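Visit to the Mikico open house, Zondunville, 26 July 2018

I went with one question: can a machine tidy my table yet? Mikico opened its workshop to the public for 2 hours and I stayed until the end.

The first room was for shop work. A fixed arm from Baptista was filling shelves with tins, all of the same size. It was slow but steady, and I saw only one tin fall. When a guide turned a tin on its side, the arm stopped and a person had to come.

The second room is furnished like a home, with bookshelves, plants and a table of everyday things. I found it more interesting — my own table looks much the same. A clear bottle with little left in it is not easy to hold, I was told, as it gives way when pressed too hard.

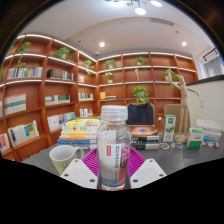 What the staff answered

I asked about the mug. They said a handle is harder than a bottle, and that books lying in a pile are harder again. Their Prestis program has a list of 21 household chores, and it can do 6 of them without help. Folding clothes is not among the six. They hope to show wiping a table in October.

The bus back to the centre leaves from the rear gate, and the coffee is free.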